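Selia Community Help
Search all topics Search Advanced search

How messy should the table be when collecting clean-up examples with hand-held grippers?
Posted in April by tallowbrook

We are gathering demonstrations for a table-clearing policy. The plan is 2000 episodes, recorded with hand-held grippers in ordinary kitchens. The first batch was 200 episodes and every one of them started the same way: five or six items, well spaced, nothing touching. The policy trained on that does fine on a tidy layout and falls apart when a bag is lying on top of a box. It either closes on both things at once or goes back and forth over the pile and never closes.

My question is how much clutter to put in for the next batch. Do we go straight to a full table or build up to it? And does it matter if soft packaging ends up outnumbering the rigid items? The people recording find bags slow and would like fewer of them.

– tallowbrook

damholm_rigs
More clutter is better. Just dump everything on the table and record. The model sorts it out.

Jirkoretti
I would not go quite that far. We ran into the same thing on the Rowlands set and ended up redoing a lot of it.

What worked for us was splitting the batch by starting layout. A third spaced out, a third with items touching, a third properly piled. Write the layout type into the episode notes when you record, because going back through the video later to label it takes forever.

On soft packaging, don't cut it down. Bags and wrappers are where the grasps go wrong, so they are what you need examples of. A bottle looks much the same from one episode to the next. A plastic bag is a new shape every time you drop it. If your recorders are slow on bags, let them be slow. Rushed grasps where the fingers close on air and try again are worse than long episodes, unless you mark the retries.

Other things I would fix before you start:

Keep the items from one kitchen together for a session, then swap out half. We used 17 items per kitchen and rotated them.

Leave the background alone. Don't clear the counters behind the table. The policy will have to work with a stove and a fridge and a rack of dishes in view, so let it see them.

Start each episode with the fingers open. If some people start closed and some open, you get an odd twitch at the beginning of every rollout.

Move around the table. We had one recorder who always stood in the same spot, and the policy only liked that side.

The level I mean by piled is this, both from one kitchen with a red speckled table:

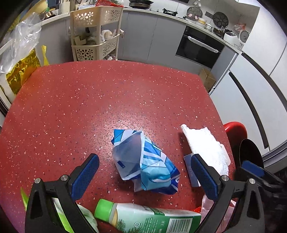
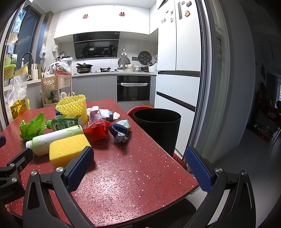 For the first 200 of your new episodes I would check the starting layouts by hand every evening. People drift back to neat rows without noticing. After that a spot check is enough – we pulled a few from each session and only sent back the ones where everything was lined up.

One more thing on where the items go. Decide early whether the bin counts as part of the task or is just where things end up. If its position never changes, the policy learns the position and pays no attention to the bin. We moved ours between episodes and that fixed most of the missed drops.

quillfeather9
Agree with the split by layout. Only thing I'd add is watch for shiny foil and clear plastic near a window. In our set the wrist camera blew out on foil in the late afternoon and we lost a whole session before anybody looked at the footage. Record those earlier in the day or pull the curtain. Also, clean the finger pads. Ours picked up crumbs and got slippery.

Related topics
Marking retries in episode notes
Wrist camera exposure near windows
Two grippers or one for table clearing?
Selia upload tool stops at large files
How often to replace finger pads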